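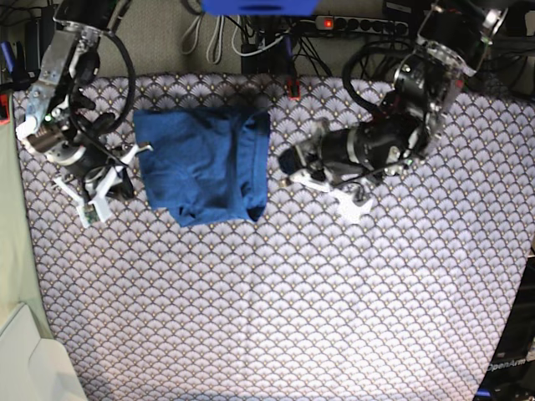 Informe de seguimiento al fondo Plosstead
Proyecto: Zimum, segundo disco y gira corta
Redacta: Liis Zariņš, coordinación
9 de febrero de 2020

Estimado Kvido:

Me pediste en la última llamada que el informe fuera "menos literario y con más fechas". Lo intento, aunque en fechas andamos regular.

Estado de la grabación

El disco tiene diez canciones previstas. Están terminadas seis, otras dos esperan voces y las dos restantes existen en un grado que depende de a quién le preguntes. El guitarrista sostiene que están acabadas y que solo falta tocarlas. El batería no las ha oído.

Las baterías se grabaron completas en diciembre, en el estudio Irum, dentro de los cuatro días contratados. Lo subrayo porque en el disco anterior necesitamos nueve y todavía recuerdas la factura. Los bajos se hicieron a continuación, conectados directamente a la mesa, y luego se volvieron a hacer con amplificador, porque al bajista el primer sonido le parecía "de oficina". El segundo es mejor. También ha costado una jornada más, que absorbemos con la partida de imprevistos, donde queda muy poco a lo que llamar así.

Las voces van con retraso. El cantante pasó dos semanas con laringitis y aprovechó el silencio para reescribir tres letras que ya estaban aprobadas, traducidas y registradas. Dos han mejorado. La tercera ahora rima "herrumbre" con "costumbre" en los cuatro estribillos, y hemos acordado hablarlo cuando recupere del todo la voz, para que la discusión sea justa.
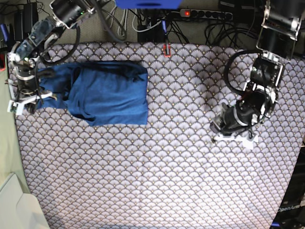
El productor ha entregado mezclas provisionales de cuatro temas. Te las mandé por enlace y el contador indica que no las has abierto, así que te resumo: suenan fuerte, los platillos ya no tapan la voz y el órgano de la segunda canción se oye por fin, para alegría de quien lo toca y cierta inquietud del resto. La masterización se encargará cuando haya ocho mezclas cerradas, antes no tiene sentido pagar el desplazamiento.

Conciertos

El compromiso con el fondo era de cinco fechas antes del cierre del proyecto. Hemos hecho tres:

La sala Mets, con 125 entradas vendidas. Es el mejor dato que hemos tenido fuera de casa. El técnico de la sala pidió que bajáramos el volumen una sola vez.

El centro cultural de Plosstead, con 48 asistentes, la mayoría sentados. No es un público de sentarse ni un repertorio para estar sentado, pero las butacas van atornilladas al suelo. Aplaudieron mucho y con educación. Una señora preguntó al final si también tocábamos en bodas.

Una actuación de media tarde en una feria de discos, sin taquilla. Compartimos cartel con un trío de doom que tocó una sola pieza y se pasó del horario, por lo que nuestro repertorio se quedó en cinco canciones y media. La media fue decisión de la organización.

Las dos fechas pendientes están apalabradas, una de ellas por escrito. La otra depende de un promotor que contesta a todo con un pulgar hacia arriba, incluida la pregunta de qué día sería.

Material promocional

Las camisetas siguen el calendario aprobado. El pedido se ha hecho a un solo taller y en dos tallas más de las previstas, a raíz de lo que nos decía la gente en el puesto. El diseño definitivo es el de la portada sin el logotipo antiguo, que según el impresor era "imposible de serigrafiar y bastante difícil de leer". Lleva razón en las dos cosas.
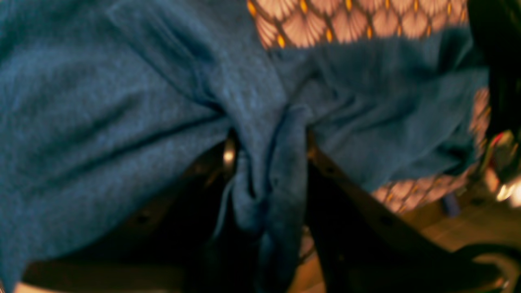 Prenda de tejido azul grisáceo, detalle.

En cuanto al vinilo, la fábrica nos ha dado turno, pero exige el máster con más antelación que en el presupuesto inicial. Si llega tarde, pasamos a la cola siguiente, y la cola siguiente es larga. Propongo publicar primero la edición digital con dos sencillos y dejar el vinilo para la presentación. El grupo lo ha aceptado tras una votación que salió tres a uno. El uno sigue enviándome artículos sobre la muerte del álbum.

Presupuesto

Del segundo tramo, que ascendía a 3000 euros, hemos gastado el alquiler del estudio, la furgoneta y el anticipo del productor. Adjunto facturas de todo menos de un aparcamiento, cuyo recibo se imprimió en un papel que ya está en blanco. Lo asumo yo.

Hay una desviación al alza en transporte: la furgoneta contratada no admitía el amplificador del bajo y hubo que coger la de tamaño superior. Se compensa con el alojamiento, donde gastamos menos porque dormimos en casa de los teloneros, con su perro. No solicito ampliación de fondos. Solicito permiso para mover el sobrante de alojamiento a la partida de masterización, y te agradecería la respuesta por correo y no por mensaje de voz.

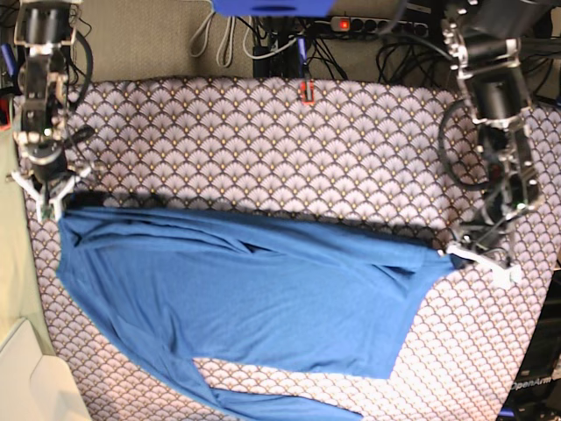 ¿Se mantiene la fecha de publicación acordada?
Para la edición digital se mantiene. El vinilo saldrá más tarde, y no daré un día concreto hasta que la fábrica confirme el suyo por escrito.

Próximos pasos

Terminar las voces de las dos canciones pendientes y grabar las otras dos, o bien reconocer que el disco tiene ocho. El productor prefiere lo segundo - y yo, en privado, también.

Cerrar la fecha del promotor del pulgar o sustituirla por otra. Hay una sala interesada que pide el treinta por ciento de las ventas del puesto, condición que me parece abusiva y que seguramente acabaremos firmando.

Enviarte las ocho mezclas en un único enlace, con el deseo de que esta vez lo abras.

Un saludo,
Liis Zariņš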